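Can a Machine Do My Chores Yet?

Posted November 10, 2020

I have a list on the side of my fridge of every chore that gets done in this house in a normal week. I started it in March, when I was home all day and began to notice how much of my time went into moving things from one place to another. Dishes from the sink to the rack, then from the rack to the cupboard. Shoes to the mat. Mail to the drawer. Keys to the hook. A lot of housework is carrying, and most of what you carry weighs almost nothing.

I also work three days a week at Zovach, a small shop that rebuilds pumps, and I've been keeping the same kind of list there. So I have two lists, and the question I want to answer in this post is how much of either one a machine could take over today.

Start with what already works. The dishwasher and the washing machine are robots in every way that matters to me. They do a dull job without being watched. The robot vacuum is in the same class, with limits. Mine does the hallway and the kitchen well, the living room fairly well, and the bedroom badly, because it climbs onto the foot of the floor lamp and stays there. At Zovach we have a parts washer and a CNC lathe, and I wouldn't want to go back to doing either job by hand.

What these have in common is that somebody has to load them. The dishwasher doesn't pick up a plate. The lathe doesn't pick up a blank. The work that's left over for people is the picking up and putting down, and that's where things get slow.

The shop looked at this last year. We had a quote from a dealer for an arm to load the lathe, and it made sense on paper for a run of 1000 of the same part. Our usual run is six. By the time the arm had been set up for a new part, one of us would have finished the job and swept the floor. We passed on it. I think that was the right call for a shop our size, and I don't think it says anything bad about the arm.

A house is worse than a small shop in this way. Nearly every chore is a run of one. The mug is never in the same spot, the towel is never the same shape, and the counter has something new on it every day.

Take keys. If you asked me to name the easiest job on my fridge list, I'd have said putting the keys away. It takes me about as long as it takes to read this sentence. I do it without looking, usually with a bag in the other hand. 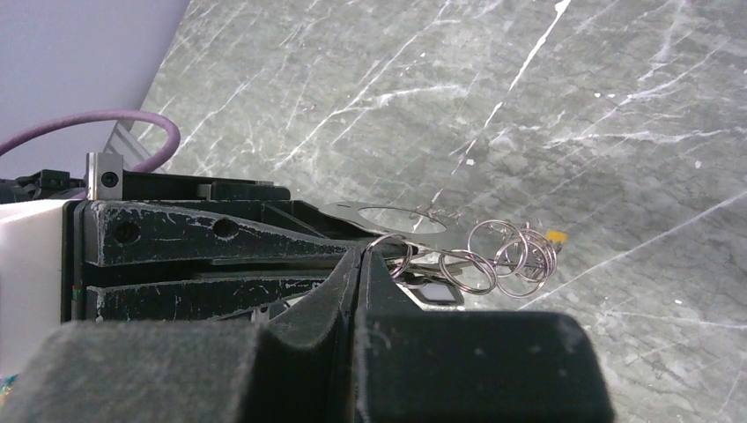 But a key ring doesn't have one shape. It has a few hard pieces that are each simple and can all swing around each other. Grab it by a ring and the rest can hang down, or stick out to one side, or fold over. Wherever you take hold, you then have to work out where the rest of it ended up before you can put it on a hook or drop it in a bowl. The metal is shiny, too, which I'm told is hard on cameras. A thin flat piece lying on a hard stone counter gives a gripper very little to get under. My own trick is to drag the ring to the edge with one finger and catch it, and I had never thought of that as a trick until I started watching my hands.

The bowl is much easier than the hook. For the bowl you only have to let go in the right place. For the hook you have to find the ring, turn it so the opening faces the wall, and get it over the end. If I ever buy a machine to tidy up after me, I'll take down the hook and buy a bowl. I suspect a lot of early home robots will need this kind of help, with the house changing a little to suit them. We did the same for the vacuum when we put away the rug with the tassels.

Here's how the fridge list sorts out today, as I see it.

Done by machine already: washing dishes, washing and drying clothes, most of the floors.

Close, if the price came down and the house was kept neat: wiping a clear counter, carrying a tray from one room to another, putting solid things in a bin.

Not close: folding clothes, making a bed, emptying the dishwasher into my cupboards, cleaning the bathroom, anything with a bag in it. Bags may be the last thing to go. I lose fights with bags myself.

The shop list sorts the same way. Cutting and washing are done. Moving boxes on a flat floor is close. Putting a gasket on a pump cover by feel, with a little grease to hold it, is not.

As for what I'd pay, I'd give $600 for something that did nothing except clear the kitchen counter at night and put everything in one bin for me to sort in the morning. It could take all night to do it. People seem to judge these machines on speed, and at home I don't care much about that. I care whether I have to get up and rescue it. A vacuum that gets stuck once a month is fine. One that gets stuck every evening is another chore, and it would go on the list.

I plan to go through both lists again next year and move things between the groups if they've earned it. Emptying the dishwasher is the one I'm hoping for. In the meantime the lamp in the bedroom now sits on top of the dresser, and the vacuum gets all the way around the bed.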